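Sorting the snack box - what do you keep out and what goes in the cupboard?

Tukura Household Board > Kitchen and Pantry > Small spaces 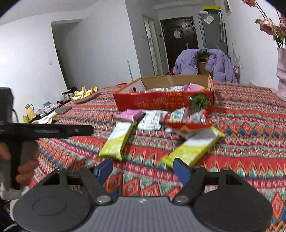

Should individually wrapped snacks stay in the cardboard box they came in?
For a week or two the box is fine, but for anything longer most of us move them to a tin or a lidded tub, so the packets don't get crushed and you can see what is running low.

zigzagcloth
7 Mar 2020
Hello all, long time reader and not much of a poster, so bear with me. Our dining table does about five jobs in this house. We eat on it, we do the bills on it, the flowers live on it, and lately it has become the place where the snack box gets unpacked and then just sort of stays. You know how it goes. Somebody takes out one packet to see what it is, then another, and before long there are little wrappers of every color spread in front of the box, and on a tablecloth as busy as ours (zigzags and diamonds, red, orange, teal, navy, I love it and I won't be talked out of it) you can lose a small red packet completely.

So my question is what you all do with a mixed box. I have one cupboard shelf to spare, 16 inches deep, and a family that will not eat anything they can't see. If I put it all away it gets forgotten until June. If I leave it all out it is gone by bedtime and nobody wants dinner. Is there a middle way? I would love to hear how other people manage it.

pantrymoth
Welcome! I went through all of this when we moved to Cunancombe and had a kitchen the size of a closet. What worked for us was sorting by shape before anything else. Bars stand up on their ends like books in a narrow tin, the small square packets go in a bowl, and the flat soft ones lie on top. I used to sort by flavor and it was a mess, because you get two of this and one of that and nothing fits together. And I do like that tablecloth, please don't let anyone talk you into plain white.

oldbreadtin
I am going to disagree a little with pantrymoth, with love. Leave them in the box! A good printed carton with stiff sides is already a drawer. Cut the flaps off (or fold them down inside, which makes the sides stronger), slide the whole thing onto the shelf short end first, and pull it out when you want something. I have done it that way for 20 years and have never bought a tub. Everybody in my house knows what the red box means.

pantrymoth
But the ones at the bottom, oldbreadtin! They never come up. I found a sesame bar in ours once that I think came with the house.

oldbreadtin
You tip it out once a month, that's all. It takes as long as boiling the kettle.

Wurkudora_Jen
I'm more on the side of the bowl, I have to say. We keep 3 things each in a bowl on the table after lunch and the rest goes up high, and when the bowl is empty it stays empty until the next day. My kids grumbled for a while and then they started trading with each other, which has become its own entertainment - the bars are worth two of anything else, apparently. It does mean the table stays clear enough to eat at, and I'm not wiping crumbs out from under a flower vase every evening.

Speaking of which, zigzagcloth, are your roses artificial? I have a pink arrangement too and I never know how to get the dust off the petals. I've tried a hair dryer on cool and it only moved the dust to the curtains.

zigzagcloth
They are, and I wouldn't be without them! A soft paintbrush for me, one of the wide cheap ones, and then a damp cloth on the leaves. The vase has a rough texture, so it gets a brush as well. I do them when I do the windows, so not as often as I should.

Thank you for all of this. I'm leaning toward oldbreadtin's way for the big lot and the bowl for the day. My worry with the box is the fruit. We peel fruit at the same table and leave the peels toward the back while we're talking (a bad habit, I know), and I don't want that smell or any juice getting into the cardboard.

oldbreadtin
Well now, that is a fair point. Cardboard drinks up everything. Put a plate down for the peels, or do as my mother did and fold a sheet of newspaper into a little tray, then the whole thing goes out in one go.

kettleandcup
Can I put in a word for a fruit side and a dry side? We have a long table as well. Thermos, cups, jars, cutting board and anything you peel go at one end, and packets and paper at the other. It sounds fussy written down, but after a while your hands just do it. Phones go on the dry side too, ask me how I learned that.

I also take issue with the bowl, sorry Jen. In our house a bowl is an invitation. I have a biscuit tin with a very loud lid, an old Bartoš one I found at a church sale, and I can hear it from the garden. It has saved us more snacks than any rule.

Wurkudora_Jen
Ha! The loud lid is a good one. I might have to steal that.

pantrymoth
One more thing on the shelf, before I forget. If it's 16 inches deep, measure the box before you cut anything. Mine was 20 inches on the long side and stuck out past the door, so I ended up turning it sideways and losing half the shelf. And check the dates as you sort. Put the soonest ones at the front and the long ones at the back, and write the date on the bars with a marker if the print is too small for you, as it is for me.

zigzagcloth
Just measured and it fits going in sideways, with a little room left over for the tea. I'm going to try the box for storage and a small tin for the day, and the peels are getting their own plate from now on. I also have to find somewhere to put coats that isn't the back of a dining chair, but I suppose that's a different thread.

kettleandcup
Start it, please. We have four chairs and I haven't seen the backs of them since the winter began.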